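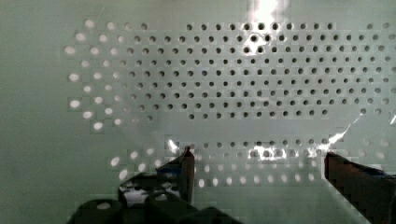
The Skasbridge Register was opened in May, when the Department agreed to supply Zorham with 2,000 examples of ordinary table work. Each example was to be performed by hand control, reviewed by a clerk and entered with a single word: accepted or refused. Ornella Serra held the post of clerk. On her first morning she was shown a wrist view in which pale green filled almost everything, pierced with small round holes, some dark and some shining white, and the black fingers stood open before it. She asked what the correct entry was. Gaetano Caruso, the Superintendent, replied that the clerk was appointed to decide.

Home | Notices | Registers | Reading Room | Contact

She decided with care. An example was refused if the operator changed his mind, or if the arm waited more than a moment over a thing before taking it. The operator on the day shift was Kenta Nishimura, and he waited often. By the end of the first month she had refused 172 of his examples and had written the same remark beside each of them: pause without purpose.

Mr Nishimura submitted a reply through the proper channel. He stated that he did not know where the bottle should go until he had looked at the bowls, and that he saw no dishonesty in allowing the machine to learn this. 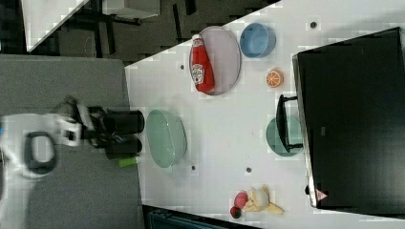 The Matter of the Pauses

The reply was placed before Mr Caruso, who ruled for the clerk. Training went forward on the accepted examples alone. Zorham became quick. It reached for the plate before the plate had been set down, and it closed its fingers on the place where a strawberry had been the day before. Leonardo Bianchini, inspecting on behalf of Makero, watched for an hour and noted that the system had excellent manners and no attention.

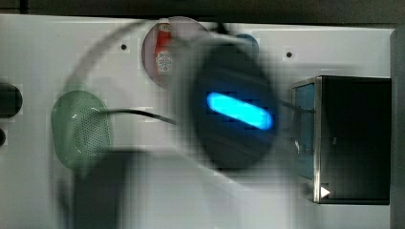
Miss Serra was instructed to review her refusals, and she did so in the evenings, when the corridor was quiet. She found that she had never watched one to its end. In a still from the side camera the gripper was a dark blur with a bar of blue light across it, and the red ketchup bottle stood beyond. She had taken such blurs for haste. She now let the recordings run, and began to see where the arm slowed, and what lay on the table when it did.

She restored the first refusal that night. Under remarks she crossed out her earlier words and wrote: operator is looking. She restored the second, and the third – and by the time the heating went off she had stopped writing the remark in full.

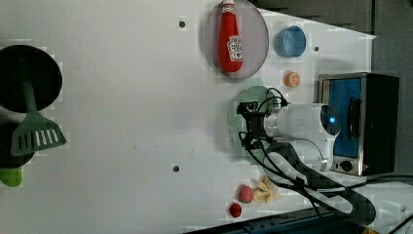
The others took her the rest of the week. Mr Caruso signed the amended pages without comment and asked that the word "pause" be given its own column. When the system was next run, it came to a halt above the table. Mr Bianchini reached for the stop switch. Miss Serra, who had no authority in the room, asked him to wait.

Search the Reading Room
Enter title or author
Go

Related items
The Night Clerk at Martinelli
Rosalba Marino: Two Letters on Weights and Measures
An Inventory of Small Errors
The Superintendent's Umbrella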